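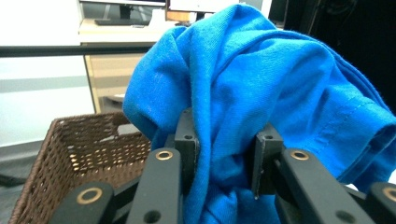
Fig. 2. Blue T-shirt held between the finger pads, basket to the left.

Section 2: Running the Shirt Demonstration on an Open Day

Read this before the doors open. Visitors will not wait while you read it afterwards.

1. Put the wicker basket within easy reach of the gripper. Visitors will put their coats in it. Remove the coats.

2. Lay one cotton T-shirt out for the demonstration. A bright one shows up best from the back row.

3. Open the jaws fully, bring both pads down over a loose part of the shirt and close gently until the cloth is pinched.

4. Lift straight up. The shirt will bunch. Visitors who came to see folding should be directed to Section 5, and those who have read Section 5 should be directed to the tea.

5. Move over the basket, lower, and open the jaws. Pause for applause, but not for long.

Note: Check the pivots on the linkage arms before each session. If an arm feels stiff, stop and fill in form 351. Please don't oil it with anything from the kitchen, as was done in June.

Note: Tumaini Ndung'u keeps the spare pads. Ask her before the session. During the session she will be giving the Flomico talk and will pretend not to see you.

CAUTION: Keep fingers, lanyards and ties clear of the jaws. Small children will offer you a mitten to pick up. Accept the mitten only once it is off the child.

CAUTION: Do not let visitors from Sterance or Nuton "just have a quick go". The last quick go took more than two hours.

If the shirt slips out, open the jaws, go back to step 3 and keep talking.

Revised January 19, 2021. Replaces the sheet taped to the door.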